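August, kurz vor Mitternacht

Eigentlich wollte ich um sechs den Rechner zuklappen und mit Samah an den See. Daraus ist nichts geworden, weil am Nachmittag endlich der neue Regler für die Hand durchgelaufen ist, und da kann ich einfach nicht weggehen. Samah hat mir ein Foto von ihren Füßen im Wasser geschickt. Danke auch!

Also, Stand der Dinge: Wir haben jetzt zwei Regler, die wir in der Simulation gegeneinander antreten lassen. Der alte heißt bei uns Cesar, der neue Ridlow (Marwas Idee, sie verrät nicht, woher der Name kommt). Gleiche Hand, gleicher Würfel, gleiche Zielstellungen, 425 Versuche pro Regler. Cesar greift immer zu fest zu. Er hält den Würfel wunderbar, aber sobald er ihn kippen soll, klemmt er ihn zwischen zwei Fingern ein und kommt nicht mehr weiter. Ridlow ist da viel lockerer, fast schon schlampig, und lässt dafür öfter mal fallen.

Ich habe am Abend bestimmt eine Stunde nur an der Reibung herumgedreht. Marwa Tawfik meint, ich soll die Finger davon lassen (haha) und lieber die Strafe fürs Fallenlassen erhöhen, sonst vergleichen wir am Ende zwei verschiedene Welten. Sie hat ja recht. Ich hab alles zurückgesetzt und den Lauf neu gestartet, mit 4.000 Schritten pro Versuch, und mir dann Nudeln gemacht.

Beim Essen hab ich die Bilder aus Ridlows Lauf durchgeklickt. An 689 bin ich hängen geblieben, da liegt der Würfel so schön schräg in der Hand, Blau und Weiß nach vorne und von Rot nur ein schmaler Streifen.

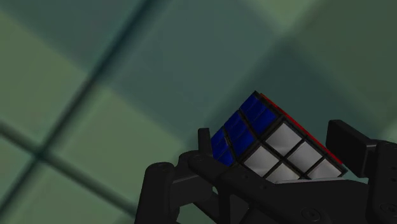
Marwa hat es auch gleich bekommen, mit drei Ausrufezeichen. Zurück kam: »Und wie viele hat er fallen lassen?« Typisch. Die Auswertung läuft aber noch, und ich weigere mich, vor dem Schlafengehen reinzuschauen.

Morgen um 11 telefonieren wir mit Tavedier wegen der echten Hand. Ich will unbedingt nach den Lieferzeiten für Ersatzfinger fragen – und nach der Ansteuerung, da war das Datenblatt sehr sparsam. Wenn die wieder nur vom Preis reden, lass ich Marwa ran.

Ach ja, und Samah anrufen. See nachholen!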